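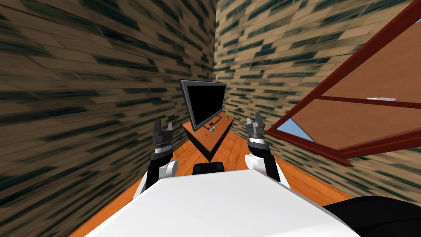
A two-armed robot in Vallden's practice room software, facing a monitor, a cup and a small plant. Rendering: Vallden.

Vallden puts the robot through rehearsal before it meets the night desk

ENORNESS – Vallden, which cleans and resets rented offices after the tenants go home, will start handing part of its evening round to a two-armed robot in May. The robot has spent the winter in a simulator, where it can knock over a cup as often as it likes and the only person inconvenienced is the one reading the log.

The job is desk resetting. When a meeting room or shared desk is finished for the day, someone has to take away the cups, put the plant back where the tenant's floor plan says it belongs, and leave the monitor alone. It is light work, repeated until it stops feeling light. Vallden's evening crew of 34 does it across four buildings in Enorness, and wrists and shoulders are the usual subject of conversation at the Wednesday shift meeting.

"We asked people which part of the job they would give away first, and cups won by a distance," said Yee-man Kao, head of operations at Vallden. "Second place was the parking. We have no product for that."

The practice rooms were built by Rusnák, the software firm that has handled Vallden's scheduling system since the company outgrew its whiteboard. Each room is a variation on a small office, and a good many are rooms no landlord would dare to list. The walls close in, the furniture turns up at odd angles, and the brickwork can stretch like taffy. Rusnák varies the rooms on purpose. A robot that has only ever seen a tidy office tends to do poorly in one that has had people in it.

Before it is cleared for a real floor, the robot must complete 1,000 resets in simulation under the current test plan. A reset in which the monitor is touched does not count. Neither does one in which the plant survives but its pot does not, a category that was added to the plan after the first week.

Andri Koller, a shift lead with the evening crew, was one of two employees who moved to daytime hours to work on the tests. His title is now reset trainer. He decides which practice rooms go into the plan, reviews the failed attempts, and writes down what a person would have done.

"I have been picking up cups for years without having a single thought about it," Koller said. "Now I have written four pages on the subject. My family has asked me to stop bringing it to dinner."

No jobs will be cut when the robot starts work, according to Vallden, and the crew's hours for the first contract year have been put in writing. What changes is the order of the evening. Crew members now begin with desks and get to kitchens and restrooms late, when everyone is tired. In the building where the robot will work, they will begin with the kitchens. A crew member will still walk the floor at the end of the shift and sign off on each room, and can switch the robot off without phoning anyone for permission. The crew asked for that last point and got it.

There are things the robot will not do. It will not handle anything with liquid in it, open drawers, move papers, or form a view on whether a sandwich has been abandoned. Those remain with the crew, who receive a small hourly supplement on shifts shared with the machine. Kao described the supplement as fair. The crew described it as a start.

The first site is the Cuslow building, where tenants will be notified by letter and by a sign in the elevator. They are asked to leave desks as they normally would. Tidying up for the robot is kind, Vallden says, but it spoils the results.

Staff at the other buildings will vote on whether they want the robot on their floors once the Cuslow crew has worked a full season with it.

About Vallden
Vallden provides evening cleaning and room resetting for shared and rented offices in Enorness. The company is owned by its founders and a number of its longer-serving employees.

Media contact
Yee-man Kao, Operations, Vallden, Enorness
Calls are best made before the evening shift starts.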